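Do gift pears really need their own box?

2022-08-01

Filed under: Kitchen, Things I Was Told Were Better

My sister-in-law swears by fruit boxes. She orders one for every birthday and every thank-you, and for years she has been telling me that fruit from a box keeps longer than fruit from a bowl. I have never believed it. Fruit doesn't know what it's sitting in.

But I had a box left over from the last one she sent, a nice stiff cardboard thing, teal outside and white inside, and I hate throwing out a good box. So I gave it a fair try on the kitchen table for a couple of weeks. The bowl it replaced is an old Bostwood salad bowl with a chip in the rim, so nobody can say I was comparing it with anything fancy.

What the box people claim

The card that came with it says the walls "protect against bruising" and that the white lining "helps you see ripeness at a glance." The first part I'll half accept. Pears bruise if you look at them wrong, and straight walls do stop them rolling off the table. In the bowl they stack up, and whatever is on the bottom pays for it.

The second part I wanted to laugh at, and then I didn't, quite. Against plain white you do notice the color of the skin more. Whether color tells you anything is another matter. I've had pears with a gorgeous orange-red blush that were like biting a doorknob, and dull brown ones that were perfect. The blush mostly seems to be about which side got the sun.

My own method is the neck test: press gently by the stem, and if it gives a little, eat it today. The catch is that you have to pick the pear up first, and every handling is a chance to leave a mark.

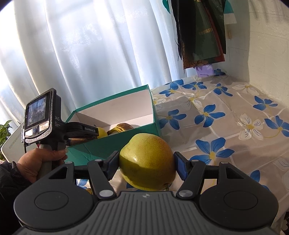

Does it keep longer?

Not that I could tell. I put half the pears in the box and half in the chipped bowl, same table, same side of the room. They went soft at the same pace. Freya Clegg, who used to sell fruit and has less patience for this than I do, told me the only thing that slows a pear down is the fridge, and that I could have asked her before wasting two weeks.

She also said to keep bananas away from them. That one I do believe, having ruined a batch that way last November.

What I'd pay for it

Flernum sells an empty "fruit keeper" that looks to me like the same sort of box with a lid, for 20 dollars. There is a Van Damme version for 40. For cardboard! I'd want it to peel the pears too.

If one comes free with a gift, use it. It's easy to wipe out, it stays put on a tablecloth, and you can carry the whole lot to the counter when you feel like baking. Mine has already gone a bit soft in one corner where a pear leaked — cardboard does that — and I don't expect it to see Thanksgiving.

The last few pears are going into a crumble tonight. I'll leave the skins on, whatever the recipe says.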